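This section covers the fabric bins in the Clonda linen storage set: setting one up, filling it with hand towels, and getting it back in shape when it starts to sag. If you're setting up a whole closet, do one bin start to finish before you open the rest. It goes fast once your hands know the folds!

## 4. Setting Up a Bin

You'll want a clear stretch of table for this, at about waist height. A bed works in a pinch, but the bottom panel never seems to seat properly on anything soft.

1. Take the bin out of its sleeve and lay it flat with the handle slot facing up. Keep the card with the part number (3204 for the standard size) in case you want matching bins later.
2. Slide both hands inside and push the side walls apart. They'll resist a little at the corners the first time.
3. Fold the bottom panel down until it lies flat. Press along all four edges with your knuckles.
4. Stand the bin up and run a finger around the top band. If it has folded inward anywhere, pinch it back out.
5. Turn the bin so the handle slot faces you, and keep the towels you plan to store within reach.

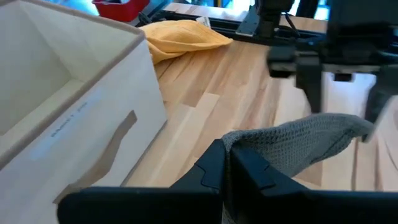 6. Leave the bin standing open for 30 minutes if the walls still show a crease from shipping. Most creases relax without any help.

> **Note:** A stubborn crease can be steamed from the inside. Hold the steamer a hand's width away and keep it moving.

> **Caution:** Don't iron the bin. The stiffener in the walls can warp, and a warped wall won't flatten again.

## 5. Folding Towels to Fit

I love this part. Rosângela Holanda worked out the fold below when we were testing the Flurnell closet layout, and I've used it on every towel in my house since (dish towels too, and one very large beach towel that really did need its own shelf).

Towels must be completely dry before they go in. Even a slightly damp hem will leave the whole bin smelling musty.

1. Pick the towel up by two corners and give it one good shake. Heaped towels hold their wrinkles, and a shake gets most of them out.
2. Lay it flat with a short end toward you. Smooth from the middle outward.
3. Fold the left long side to the center, then the right long side over it. You now have a strip.
4. Fold the strip in half, bringing the near end up to the far end.
5. Fold in half again. For a thick towel, fold in thirds here instead – the bundle will stand up better.
6. Check the bundle against the height of the bin. It should sit just under the top band. If it pokes out, undo step 5 and make the last fold tighter.

It helps to pick the towel colors for each bin before you start folding. I keep one or two colors to a bin, so a guest can be told "the yellow ones" and find them without digging.

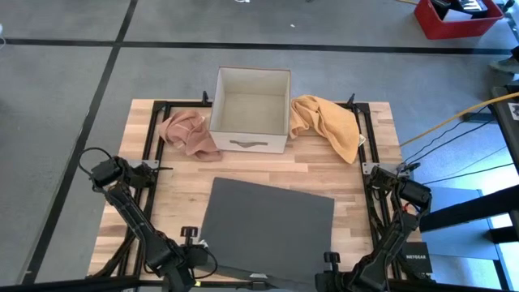 Once you have a few bundles ready, load them like this:

1. Place the first bundle against the back wall, folded edge up.
2. Add the next bundle in front of it, and keep working toward the handle side.
3. Stop while you can still slip a flat hand between the last bundle and the front wall. You need that gap to get a grip on the handle.
4. Lift the bin by the handle slot and support the bottom with your other hand. If the front wall bows out, take one bundle away.

> **Caution:** The handle is for pulling a bin off a shelf. Carry a full bin with both hands underneath.

**Washcloths.** Roll these and stand them on end in a Cotura half bin. In a standard bin they fall over as soon as you take one out, and then you're back to a pile.

**Mixed sizes.** Bath towels go at the back and hand towels in front. Two sizes per bin is plenty.

## 6. Care and Reshaping

Empty the bin and wipe it inside and out with a barely damp cloth. Let it air dry, open, away from direct heat. Please don't put it in the washing machine; Edem Ansah tried it with a Katona liner bin and ended up with a very clean rag.

If a bin has been stored flat for a season and the walls lean:

1. Fold each wall gently against its crease and release it.
2. Stand the bin up and pack it firmly with folded towels.
3. Leave it overnight.
4. Unpack and check the corners. Repeat if any of them still lean.

Bins that live on an open shelf need a quick dusting along the top band every 14 days or so. Bins behind a door can go much longer, and I do mine in March with the windows.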